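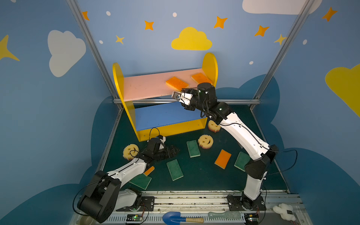

Vilto Tidy Bench
Two-arm practice cell for teaching, testing and plain old tinkering

The Tidy Bench is a complete two-arm workspace that fits on a sturdy table. It grew out of a simple wish: we wanted somewhere to work on picking up and putting away, with soft things that can be dropped all day long, and walls cheerful enough that people would stop and have a look. Elmarie Mokoena drew the clouds and stars for the first one and we've kept them ever since!

What the job is
Sponges start on the green mat and end up on the shelf. It sounds like nothing at all, and then you try it. The rectangular ones come in orange or green and like to lie at awkward angles. The smiley ones have a wavy, gear-like edge, so the fingers never meet them quite the same way twice (they are also everybody's favourite). The upper shelf board is pink, the lower one is blue, and you can set whichever you like as the target. We usually begin newcomers on the upper board with an orange sponge, then let them loose on the rest.

How it's laid out
Both arms are fixed to a rail along the front edge and reach in over the mat. They can share the middle ground in front of the shelf, and that is where most of the fun is – one arm working alone is fine, but two arms have to agree about who goes where. Each has a two-finger gripper. Aluminium posts and a cross bar hold the frame together, and the painted walls give you the same background every time you run a test.

The small circuit boards at the front have green lights you can check at a glance from a chair. Leave yourself some room on the table for cups and bits and pieces. They will gather there whatever you do.

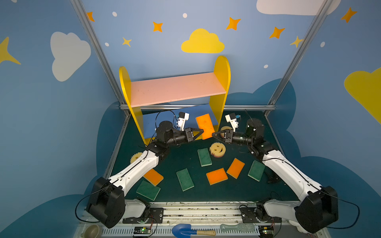 Both grippers in front of the shelf, with an orange sponge upright between them.

What people have said
Gerrit Mabaso has had a Tidy Bench at the Nestham workshop for 13 months and logged 867 runs on it with his evening group. His advice is to spend the first session on the green sponges alone, as they vanish rather nicely into the green mat and teach you a lot about your lighting. Fatima Mabuza asked for a deeper lower shelf, and we've begun drawing one up for August.

In the kit
Two arms with grippers
Front rail and mounting plates
Aluminium frame and painted wall panels
Shelf unit, ready painted
Green mat
Mixed bag of sponges
Printed set-up guide with eight starter tasks

Setting up
Allow an afternoon. Put the frame together first, then the rail, then the arms, and leave the cables until both arms can swing freely. Tshepo Khumalo's notes on cable routing are at the back of the guide and well worth reading before you tighten anything – a loop that looks tidy at rest can pull when the elbow straightens.

Spare sponges are sold in packs of five. For wall panels in other colours, please ask when you order.

Page last updated 16 June 2018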